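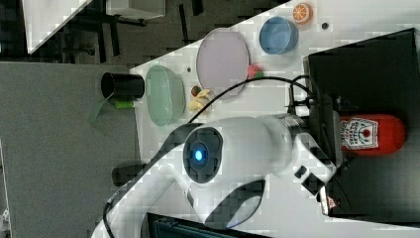
Finn Kuhlmann has spent 16 seasons working on small cruise ships, the last six as a hotel manager, and he would like you to stop believing the word "included".

"Ask what it covers," he says over a long black in Fremantle. "Then ask again, because the brochure and the booking form won't agree."

He has an interest to declare. Since leaving the ships he has sold a paid newsletter on river and coastal cruising, so suspicion is more or less his product. I put this to him and he shrugs. "Fair enough. Check my sums, then."

We do. His favourite case is a week on the Grivier, a river ship run by a line called Astell. The advertised fare was $2,748 per person. Port charges added $200, and the two shore tours most people would want came to another $500. Drinks were free with dinner, from a list of four wines.

"It's all there in the fine print," he says. "I'm not calling anyone a crook. I'm saying the first number is the one you tell your sister, and you never pay it."

I'm less sure this is a scandal. Airlines do it, hotels do it, and most travellers have learned to scroll down. Kuhlmann thinks cruise passengers are worse at it, as they book so far ahead. He offers no figures for that and I couldn't find any.

He is kinder about the Mulia, an older coastal ship with plain cabins and a noisy lift. "The price was dear and it stayed dear. I can respect that."

And the claim, repeated by every line with a balcony to sell, that the view makes up for it?

"Depends on the side of the ship," he says. "Going up the coast you want starboard one way and port the other. Half the people paying for scenery are looking at open water - and they paid the same."

He is booked on the Mulia again next November, in an inside cabin.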